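Teleoperation Operator, Tabletop Manipulation (part-time, on site)

Barnis is hiring operators to record demonstrations for the Plurnora program. Operators drive a two-arm workstation by hand controllers and perform short tasks on a table while the system logs joint positions, gripper state and video. No robotics background is required. Training takes two shifts and is paid at the full rate.

The work

Each station is assigned one task family at a time. The current family is boxes: put an object in, take an object out, fold the flaps down, open them again. Operators reset the table by hand between episodes, using the tape marks on the surface as position references. A standard shift produces 70 accepted episodes. An episode is rejected if the object is dropped, if the box leaves the table, or if the arm pauses for more than 7 seconds.

Some episodes are recorded by kinesthetic teaching. In this mode the arm is unpowered at the joints and the operator moves it directly by the wrist handle. Expect to spend one shift in four on this.

Requirements

- Able to stand or sit at a station for 50-minute blocks, with 10-minute breaks
- Steady use of both hands; left-handed operators are welcome
- Normal or corrected vision, including depth perception
- Able to follow a written task sheet without improvising steps
- Able to write a short, plain note when an episode goes wrong

Experience with remote-controlled equipment, sewing, model building or lab bench work is useful. Gaming experience is neither required nor counted.

Schedule and location

Shifts run from 8:00 a.m. to 12:30 p.m. or from 1:00 p.m. to 5:30 p.m. in Room 619, Mthembu Building. There are 12 positions. Contracts start in March and run for 7 months.

How to apply

Send a one-page resume and your shift preference to Marthinus Pillay, Data Operations, Barnis. Put "Plurnora operator" in the subject line. Selected applicants will be invited to a 40-minute trial at a box station. 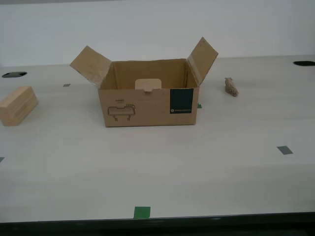 Trial session

The trial has three parts: a safety briefing, ten minutes of free practice with the controllers, and a set of scored attempts at placing a block in an open carton. Scoring covers completion, smoothness of motion and contact with the flaps. Results are sent by email. Applicants who do not pass may repeat the trial once.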